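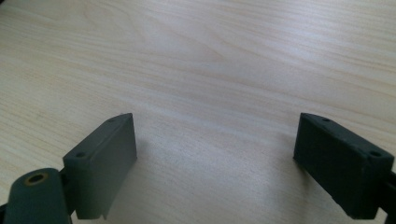

22 October 2022

Quick one tonight, dinner is in the oven and I have maybe 40 minutes.

So the table. I've been going back and forth on it since September and I think I'm keeping it. Wanted something pale because the old one was so dark it made the whole kitchen feel like a cave, and every crumb showed. Crumbs don't show on this. Which is good and also bad, I found half a cracker with my elbow this morning.

Paid 100 for it, secondhand, from Alasdair Matheson over in Fosbridge, who was moving and wanted it gone. He threw in two chairs. One wobbles. Nga says shim it, I say sit on the other one.

What I like is the grain. Long thin wavy lines and then a pointy arch shape in it, like the front of a canoe. I sit there with coffee and stare at it when I should be answering emails. In the yellow kitchen light at night it goes very tan, near the window in the morning it's almost gray. Couldn't match a placemat to it if I tried — and I did try, three lots, all went back.

Things still to do:
felt pads for the legs (bought, can't find them)
coasters, real ones, not junk mail
get the mail pile OFF it, it's been there six days

New rule is the table gets cleared before bed. Everything. Keys, chargers, the pepper grinder that lives there for no reason. Did ok this week, missed one night. Coming down to a bare table is really nice tho, I get breakfast made faster and I don't start the day moving stuff from one end to teh other.

Next is the shelf over the stove, which is a disaster. Timer's going — more later.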